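Werkstattbuch Tostivholm · Rubrik: Klebstoffe und Kaschierungen · Papier

24.7.18

Weizenstärkekleister, Fortsetzung der Februar-Reihe. Ausgangsfrage unverändert: Wie stark zieht das Kaschierpapier den Deckel, und welcher Anteil davon geht auf das Wasser im Kleister zurück, welcher auf die Stärke selbst. Im Februar war die Luft in der Werkstatt so trocken, dass alle Deckel stark schüsselten und die Unterschiede zwischen den Ansätzen darin untergingen. Die Werte von damals bleiben im Buch stehen, werden aber nicht mit den neuen gemittelt.

Material:
Pappe: Graupappe, Restbestand, Laufrichtung parallel zum Rücken. Vorher unter Gewicht geplant.
Kaschierpapier: Skorside, Charge 3358, 100 g/m², ungestrichen. Laufrichtung am Bogen mit Reißprobe und Feuchteprobe geprüft, beide eindeutig.
Stärke: Prirley, aus dem bereits offenen Sack. Der Sack steht seit dem Frühjahr zugeklammert im Regal. Geruch neutral, keine Klumpen beim Sieben.
Wasser: Leitung, abgekocht, abgekühlt.

Kleister in zwei Konsistenzen gekocht, dick und dünn, beide aus demselben Grundansatz. Grundansatz über Nacht quellen lassen, dann unter ständigem Rühren erhitzt bis zum Umschlag von milchig nach glasig und noch eine Weile gehalten. Der Umschlag kommt plötzlich. Wer in diesem Moment den Rührer absetzt, hat Klumpen am Topfboden, die sich später nur noch durch das Sieb entfernen lassen. Kaltgestellt, Haut abgezogen, zweimal durch das Rosshaarsieb gestrichen. Dünne Variante danach mit dem Pinsel in der Holzschale eingearbeitet, Wasser portionsweise. Auf keinen Fall alles auf einmal zugeben, der Kleister bricht sonst und lässt sich nicht mehr glatt bekommen.

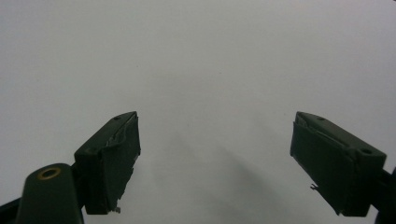

Auftrag: von der Mitte nach außen, breiter Pinsel, Überschuss am Schalenrand abgestrichen. Papier nach dem Anschmieren weichen lassen, bis es sich nicht weiter dehnt. Das ist der Punkt, an dem wir im Februar ungenau waren. Zu früh aufgelegtes Papier dehnt sich auf der Pappe weiter und wirft Blasen, zu spät aufgelegtes ist am Rand schon angetrocknet und haftet dort schlecht. Jetzt nach Dehnung entschieden und nicht nach der Uhr: Bogen quer zur Laufrichtung an einer Bleistiftmarke anlegen, abwarten, bis die Kante steht.

Die Dehnung quer zur Faser ist bei der Skorside-Charge größer als bei dem Papier, das wir vorher hatten. Längs kaum messbar. Für die Praxis heißt das, dass der Zuschnitt quer knapper werden muss, sonst stehen die Einschläge nach dem Auflegen über die Marke hinaus. Schablone entsprechend nachgeschnitten und beschriftet. Die alte Schablone bleibt in der Mappe, ist aber durchgestrichen.

Angerieben wurde über Makulatur mit dem Falzbein, erst längs, dann diagonal. Direkt auf dem Papier reiben gibt Glanzstellen, beim grauen Papier auch bei geringem Druck. Falzbein vorher an der Kante nachpoliert, es hatte einen kleinen Ausbruch.

Beobachtungen nach dem Auflegen, noch ohne Trocknung:

Dicker Kleister: zieht schneller an, weniger Korrekturzeit, keine Durchfeuchtung der Pappe sichtbar. An einer Ecke Streifen vom Pinsel, die sich durch das Papier abzeichnen. Vermutlich verschwindet das beim Pressen, erfahrungsgemäß aber nicht immer.

Dünner Kleister: gleichmäßiger Film, lange verschiebbar. Pappe wird auf der Klebeseite merklich weich. Der Deckel wölbt sich sofort nach außen, also weg vom Kaschierpapier. Beim Trocknen kehrt sich die Richtung um. Diesen Wechsel im Protokoll immer mit Vorzeichen notieren, im Februar fehlte es bei mehreren Zeilen und die Werte sind damit nicht verwendbar.

Messung der Wölbung: Deckel mit der hohlen Seite nach unten auf die Richtplatte, Fühlerlehre in der Mitte der langen Kante. Lineal und Augenmaß reichen hierfür nicht. Bei stark verzogenen Deckeln kippt der Deckel auf der Diagonalen, dann an beiden langen Kanten messen und den größeren Wert eintragen. Die Verwindung bekommt eine eigene Spalte.

Für die Gegenkaschierung dasselbe Papier genommen, gleiche Laufrichtung, gleicher Kleister. Wo innen ein leichteres Papier vorgesehen ist, muss der Kleister dort feuchter sein, damit der Zug ausreicht. Das ist eine Werkstattregel ohne Messung dahinter und gehört in eine eigene Reihe.
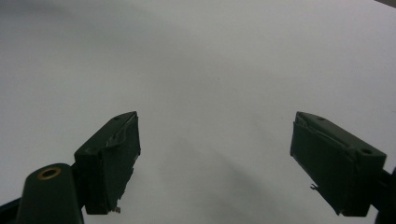 Eintrag: Rosalía Aranda
Gegengelesen: Bình Ung
Werkstattbuch, Blatt 337

Pressen und Trocknen. Die Deckel kamen zwischen Löschkarton und Bretter, Stapel ohne Versatz. Löschkarton nach der ersten Phase gewechselt, dann in größeren Abständen. Der Wechsel ist wichtiger als der Druck. Ein Stapel, der mit feuchtem Karton zu lange steht, wird zwar plan, schüsselt aber nach dem Auspacken innerhalb kurzer Zeit nach, und zwar ungleichmäßig, je nachdem, welche Seite zuerst Luft bekommt. Für die Messreihe wurde der Karton immer auf beiden Seiten zugleich getauscht.

Anmerkung B. U. am Rand, hier übernommen: Die oberste und die unterste Probe im Stapel trocknen anders als die mittleren, da das Brett Feuchte aufnimmt. Vorschlag, oben und unten je einen Blinddeckel mitzupressen und nicht auszuwerten. Wird ab dem nächsten Stapel so gemacht. Für den jetzigen Stapel sind die beiden Randproben in der Tabelle eingeklammert.

Vergleich mit freier Trocknung ohne Presse nur zur Orientierung. Freie Trocknung zeigt den vollen Zug des Papiers und ist als Grenzwert brauchbar. Gepresste Deckel liegen deutlich darunter, erreichen ihn aber teilweise, wenn die Luftfeuchte später stark fällt. Das deckt sich mit den Rückläufern aus dem Projekt Ninh, bei denen die Deckel im Winter aufgingen, obwohl sie bei Auslieferung plan waren. Dort war innen nur der Spiegel geklebt, keine eigene Gegenkaschierung. Bei der Nachbesserung Spiegel gelöst, Deckel innen kaschiert, Spiegel neu. Seitdem keine Meldung.

Zum Ansatz von gestern: Haut gebildet, darunter unverändert. Im Kühlschrank mit etwas Wasser überschichtet haltbar bis zum Umschlagen des Geruchs. Ein Konservierungsmittel wird nicht zugegeben. Der Rest geht an den Makulaturtisch, für Messproben wird nur Kleister vom selben Tag verwendet. Topf und Sieb sofort kalt ausspülen, mit warmem Wasser setzt sich die Stärke im Haar fest. Pinsel hängend trocknen. 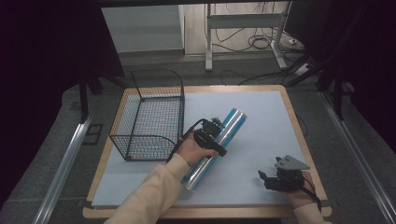 Offene Frage zur freien Trocknung ist die Auflage. Liegt der Deckel flach auf Brett oder Platte, trocknet die Unterseite langsamer, und die gemessene Wölbung enthält einen Anteil, der nur aus der Lage stammt. Auf Filz ist der Effekt noch größer. Schnüre hinterlassen bei feuchter Pappe Druckstellen. Ein offener Korb aus dünnem schwarzem Drahtgitter, wie er links auf der hell blaugrauen Schaumplatte steht, gibt von unten durch die Maschen Luft und käme für kleine Abschnitte in Frage. Größere Deckel brauchen ein ebenes Gitter mit Auflage über die ganze Fläche. Vor dem Einsatz Gitter auf Rost und blanke Schnittstellen prüfen und die Abschnitte mit einem Streifen Vlies unterlegen, damit sich das Raster nicht in das weiche Papier einprägt. Hochkant stellen bleibt als Alternative, dann immer mit der Laufrichtung senkrecht und ohne Anlehnen an der Fläche.

Haftung, Schälprobe von Hand, nach vollständiger Trocknung. Dick: Faserausriss in der Pappe über fast die ganze Fläche. Dünn: Faserausriss ebenfalls, an den Kanten stellenweise Trennung in der Klebefuge. Die Kanten waren beim dünnen Kleister schon beim Auflegen auffällig. Mögliche Ursache ist, dass der Film dort vor dem Auflegen wegschlägt. Abhilfe wäre ein zweiter schmaler Auftrag nur am Rand, unmittelbar vor dem Auflegen. Ist noch nicht probiert.

Zwischenstand: Die dicke Variante verzieht die Deckel weniger und haftet am Rand besser. Die dünne ist bei großen Bögen leichter blasenfrei aufzulegen. Für die laufenden Arbeiten kommt vorläufig die dicke zum Einsatz, bei großen Formaten mit etwas Wasser nachgestellt. Eine feste Rezeptur wird noch nicht ins Rezeptblatt übertragen. Dafür fehlt der Durchgang mit Blinddeckeln und einer mit geschlossenem Sack Stärke.

Zu erledigen:
- Hygrometer neben der Presse gegen das im Papierlager vergleichen. Die Anzeigen gehen um 2 Prozentpunkte auseinander, unklar, welches falsch liegt.
- Skorside anfragen, ob von Charge 3358 noch Bögen liegen. Chargenwechsel mitten in der Reihe vermeiden.
- Löschkarton nachschneiden, die angeschmutzten aussortieren.
- Spalte Vorzeichen in das Formular aufnehmen.
- Randauftrag an Abschnitten probieren, danach Schälprobe.
- Februar-Blätter mit Vermerk versehen, damit sie nicht versehentlich in die Auswertung geraten.

Nachtrag: Der eine Deckel mit den Pinselstreifen ist aus der Presse. Streifen bei Streiflicht noch sichtbar, mit dem Finger nicht fühlbar. Beim nächsten Mal dick ansetzen, aber feiner sieben und quer nachstreichen.

Kontakt: Werkstatt Tostivholm, Papier und Einband | © Werkstatt Tostivholm | Nach oben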